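Sorting Small Items on a Work Surface

Pens, keys, fobs and loose hardware collect on any flat surface. The method below applies to a desk, a hall shelf or a bench and takes 30 minutes the first time.

Clear the surface and wipe it. Return only the items used daily. Thin, upright items go in a cup; flat or irregular items stay out of it. Use a clear cup, so the contents can be checked without tipping it out. A short cup is better for short items — anything that sinks below the rim will not be found again.

Keys get their own spot, well back from the cup and away from the front edge. Leave the fob attached. A colored fob is easier to locate on a pale surface than a bare key.
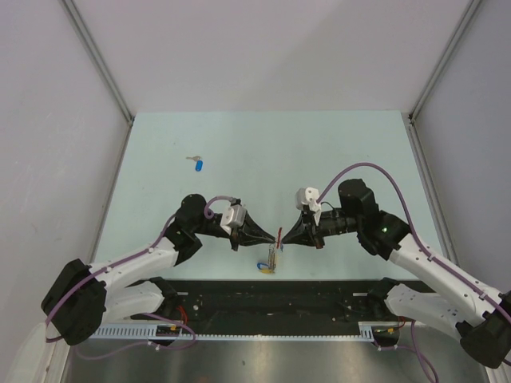

One reader wrote in that a small cup tips once long pens are added, and that two steel washers glued under the base cured it. The washers need a felt pad over them on painted or lacquered tops. Epoxy holds better than hot glue on smooth plastic.

Load the cup one item at a time, heavy ends down. Stop when an item no longer drops in freely. Overflow goes to a drawer tray; the Cokonis shallow tray has two compartments and fits most desk drawers.

Wash the cup in warm water every two weeks. Dry it fully before refilling, as trapped water marks the base and rusts clips. Replace it if the rim cracks.

Related tips
Labeling drawer trays
Removing glue from a Paisan bench mat
Key hooks for plaster walls
September desk clear-out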